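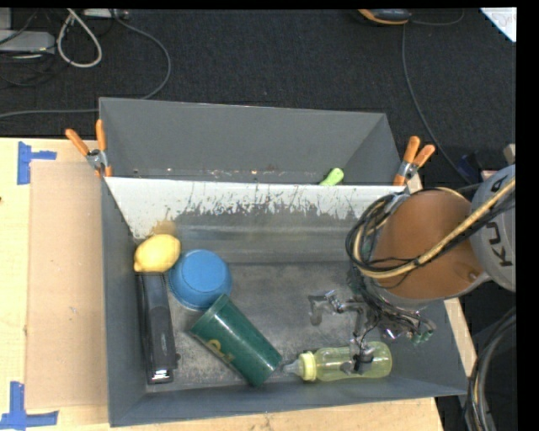 Odds and Ends, Part Two: Bins, Trays and Things With Sides

I've been promising to put this gallery up since July, and between the move to Bromcombe and the Great Shelf Collapse it kept sliding. So many of you wrote in after the first batch (the cookie tins! I had no idea there were so many cookie tin people) that I figured I'd better get going. Same rules as last time. It has to hold stuff, the stuff can't match, and no tidying up first.

Click on any of them for the bigger version. If it comes up sideways on your phone, turn the phone. I've tried everything.

1. The gray metal bin
My favorite of the whole bunch, so it goes first. Sheet metal, sloped sides, an orange spring clamp at each of the two upper corners to keep the panels together. I love a clamp that's still on the job. Lemon, stapler, blue bowl, all sharing a floor.

The smudges on that pale back panel are staying, before anyone emails me. I got one message already recommending baking soda and another one recommending paint, and I'm sure you're both right, but I like a bin with some mileage on it. Also, can we talk about that yellow lemon? Best color in the gallery.

A couple of people asked about the green cup. It's the dark green one lying on its side with the yellow logo, next to the baby bottle, and no, I can't make out the name for you. And the bit of lime green poking up behind the back panel could be a handle or part of a toy. Your guess is as good as mine.

2. Kitchen drawer, Urkmont
The drawer everybody has. Rubber bands, birthday candles, a melon baller, takeout menus from places that closed. I counted 16 twist ties before I got bored and shut it again.

3. Same drawer, with a divider
Lasted one week. The bamboo divider is now holding envelopes in the hall and doing a wonderful job there.

4. Bread tray on the back porch
It's a real bakery tray, the kind with the plastic lattice bottom, and it's been used for boots, seedlings and one time a birthday cake (clean that day, I promise). Seedlings here. Mostly peppers, plus a glove.

5. The Wustell crate
I paid 32 dollars for this at the Wustell flea market and I'd pay it again. Dovetailed corners, rope handles, smells like onions. Extension cords live in it now, with one roller skate on top. If you have the other skate, please write.

6. Wustell crate, underside
For the three of you who asked. Someone penciled a grocery list on the bottom, and the first thing on it is lard.

7. Sewing basket
My aunt's, then mine. More than 49 buttons and hardly a pair in there, which I find restful. The tomato pincushion has lost its leaf. I keep meaning to make it a new one out of felt and I've been meaning to for years.

8. Roasting pan, garage shelf
Too scratched up for a turkey and just right for paintbrushes. You get the whole length of the brush lying flat, and it wipes out in no time. I've switched all my brushes over. If you've got an old pan, try it!

9. The Tseng cabinet, drawer 42
This is the big parts cabinet from the old Tseng hardware store, and I know I said I'd do the whole thing drawer by drawer, and I will, but it's a lot of drawers. Number 42 has keys, chalk, a doorknob and a nutmeg. I put the nutmeg back.

10. Laundry room windowsill
Okay, a windowsill isn't a bin. But it has a lip along the front edge, and it holds a clothespin, two marbles, a seashell and the cap to something, so I'm allowing it.

11. Cardboard box, top of the stairs
Been waiting to go down for so long that I've started dusting it. Contents: one lamp, a jigsaw missing its lid, good scarf.

Still to come: the glove compartment, the piano bench, and the Tseng cabinet drawers I've already shot (keep your fingers crossed for the focus). If you want to send me yours, the address is on the About page. Please send it the way it looks today, crumbs and all, and tell me what's at the very bottom.

Back to Part One: Tins and Jars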